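I have decided to clear out the desk drawer. It is December, it is dark by four, and the drawer has stopped closing. A thread.

The drawer came with the desk, which came from a Sostton outlet and took me 3 evenings and one missing dowel to put together. It has been full since the second evening.

Cables first. I own the charger for every phone I've had and none of the phones. Into the bag.

A Cirillo loyalty card with 1,573 points on it. I looked it up. The points are good for a coaster. I would have to go and get the coaster.

Takeout menus, all from Sturnutgate, where I haven't lived for years. I read every one of them cover to cover and got hungry for a dumpling place that is now a bank.

Found a receipt for $676 and sat down for a minute. Vivia dining chairs. I remember the argument, I don't remember anyone saying yes.

Pens: I tested them all on the back of the receipt. The ones that didn't work went back in the drawer. Caught myself doing it and took them out again, which I'm counting as personal growth.

My sister (Viola Piras, owner of one tidy drawer and one opinion about mine) says you should put each thing on the table and ask when you last used it. Fine. Everything out on the table.

This method is not built for small bottles with no label. When did I last use it? Use it for what? Glue? Oil for the sewing machine I gave away? I sniffed it and learned nothing.

Same problem with the little see-through gadget. You can look right into it at the circuits and still have no idea. I am afraid to throw it out, as I'm sure the house will stop working.

Viola's advice by text: "bin." Viola's advice is always "bin." She once binned a passport.

Current status, 9 pm: drawer closes. Table is another matter — two finalists left, and I'm taking guesses on both. First correct answer gets 200 rubber bands.

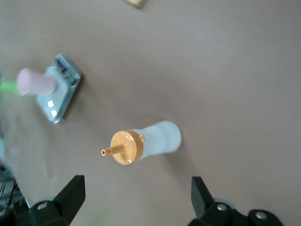 The bottle with the tan nozzle, and the gadget. Please advise.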